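Organización de utensilios y alimentos en una superficie de trabajo compartida
Informe de proyecto, asignatura de Diseño de Espacios Domésticos

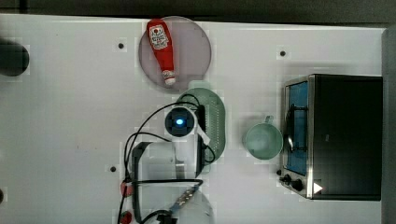

1. Introducción

El presente informe recoge el trabajo realizado sobre la mesa auxiliar de la cocina de prácticas Pondik. La mesa es de tablero blanco y se usa para preparar desayunos y comidas sencillas. En ella coinciden objetos de uso diario (plato, taza, escurridor, bote de kétchup) y un horno tostador negro que ocupa la parte derecha.

El problema de partida es conocido por los usuarios de la cocina: los objetos pequeños se dejan donde hay sitio y el plano de trabajo se fragmenta. El bote de kétchup acaba tumbado encima de un plato, la taza queda pegada al horno y el escurridor se queda en la mesa cuando su lugar es el fregadero. El proyecto propone una distribución por zonas y un procedimiento de recogida que pueda aplicarse sin mobiliario nuevo.

2. Objetivos

Definir una zona libre continua para la preparación de alimentos.
Fijar la separación mínima entre el horno tostador y el resto de los objetos.
Asignar un lugar de reposo a cada utensilio.
Redactar una secuencia de recogida aplicable al final de cada turno.

3. Material

La relación siguiente incluye solo los elementos considerados en el estudio. No se han inventariado los armarios.

Horno tostador. Cuerpo negro, frontal de acero inoxidable, puerta con ventana de vidrio y tirador metálico curvo. El frontal mira hacia la izquierda, es decir, hacia la zona de trabajo.
Plato redondo. Translúcido, de tono gris rosado.
Escurridor ovalado. Verde, con filas de perforaciones pequeñas en el borde.
Taza. Verde claro, con asa.
Bote de kétchup. Rojo, con tapa blanca y etiqueta blanca impresa en rojo y oscuro.
Bandeja organizadora Fusby. Se guarda en el armario bajo y se saca para las pruebas de distribución.

4. Condicionantes

4.1. Apertura de la puerta del horno

El modelo abre hacia abajo. Con la puerta abatida, el vidrio invade el plano de trabajo y cualquier objeto situado delante del frontal impide la apertura completa. Se adoptó una franja de reserva de 60 cm delante del frontal, medida desde el tirador. La franja cubre la puerta abierta y deja sitio para apoyar una bandeja al retirarla.

4.2. Orificios del tablero

El tablero tiene tres orificios redondos. Se decidió no cubrirlos con recipientes de base plana, porque el borde del orificio retiene migas y dificulta la limpieza. Los tres quedan fuera de los lugares de reposo asignados.

4.3. Profundidad útil

La mesa mide 730 mm de fondo. Los objetos colocados junto al borde posterior obligan a estirar el brazo por encima de los que están delante, de modo que en esa banda se colocan únicamente piezas de uso poco frecuente.

5. Propuesta de distribución

Zona A, calor. Comprende el horno y la franja de reserva. No admite vajilla, envases de plástico ni paños. La taza sale de esta zona.

Zona B, preparación. Parte central de la mesa. Permanece vacía fuera de uso. Durante la preparación admite el plato y el escurridor, este último con un paño debajo si contiene producto lavado.

Zona C, reposo. Parte izquierda. Recibe la bandeja Fusby con la taza y el bote de kétchup. El bote se coloca siempre en vertical y con la tapa cerrada. Cuando no se va a usar en el mismo turno, se devuelve al frigorífico.

El plato y el escurridor no tienen lugar permanente sobre la mesa. El plato va al escurreplatos Nistor, instalado encima del fregadero, y el escurridor se cuelga en la barra contigua.

6. Procedimiento de recogida

1. Comprobar que el horno está apagado y que la puerta está cerrada.
2. Retirar el bote de kétchup, limpiar la boca y cerrar la tapa.
3. Llevar el plato y la taza al fregadero.
4. Vaciar el escurridor, enjuagarlo y colgarlo.
5. Pasar una bayeta húmeda desde el fondo hacia el borde anterior, insistiendo en las juntas del tablero.
6. Limpiar los tres orificios con un cepillo fino.
7. Devolver la taza limpia a la bandeja.

7. Resultados

El procedimiento se aplicó durante 4 semanas, con un total de 64 turnos registrados en la hoja de la cocina. Las anotaciones muestran una diferencia clara entre zonas. La zona A se respetó de forma estable desde la segunda semana. La zona B apareció ocupada con mayor frecuencia al final de la mañana, casi siempre por el escurridor.

El paso 6 fue el menos cumplido. Los usuarios lo consideran excesivo para una limpieza de turno y proponen hacerlo una vez por semana. La modificación se acepta para la versión siguiente del procedimiento.

La bandeja Fusby resultó estable con la taza y el bote en vertical. Con el bote casi vacío se observó tendencia al vuelco al arrastrar la bandeja, por lo que conviene levantarla.

8. Limitaciones

No se midió el tiempo de recogida. La hoja de registro la rellenaban los propios usuarios y algunas casillas quedaron en blanco. Tampoco se estudió el caso de dos personas trabajando a la vez en la mesa.

9. Trabajo pendiente

En octubre se repetirá el registro con la versión revisada. Queda por decidir si el horno se gira para que el frontal dé al borde anterior de la mesa, lo que liberaría parte de la zona B y obligaría a recalcular la franja de reserva. El taller Watorari ha ofrecido un soporte de prueba para esta configuración.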